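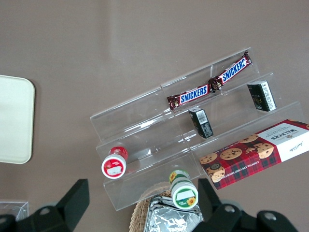 Snickers up top, shortbread on the bottom step.

Snack Riser Questions, Answered

I run the little snack counter at Ludier in Usdale, and I get asked about the clear stepped risers more than I get asked about the snacks! So I wrote it all down. Last updated Mon 20 February.

Where do you get them?
I order the three-step ones from Pinheiro. They're clear acrylic, with dividers if you want them (I do, small stuff wanders).

What goes on which step?
I put candy bars on the highest one, lying down end to end. Little upright boxes go in the middle. Long flat boxes, like the Walkers chocolate chip shortbread, go on the lowest step, and I don't mind if they stick out past the side a bit.

Won't the boxes hide the candy?
Not if you keep them short. I tried tall cracker boxes in the middle last June and sold hardly any chocolate that week.

How do you clean acrylic without scratching it?
Warm water, a drop of dish soap, soft cloth. No paper towels, please, I ruined my first riser that way. I've used Zenurine spray on the counter but I keep it off the plastic.

How often do you switch things around?
Whenever I'm bored, mostly. A full reset takes me around 20 minutes, longer if I start wiping everything down (I always start wiping everything down).

Can I use one at home?
Sure! I have one in my pantry for tea boxes and granola bars. Measure your shelf first, though, mine is 30 inches wide and it was a squeeze.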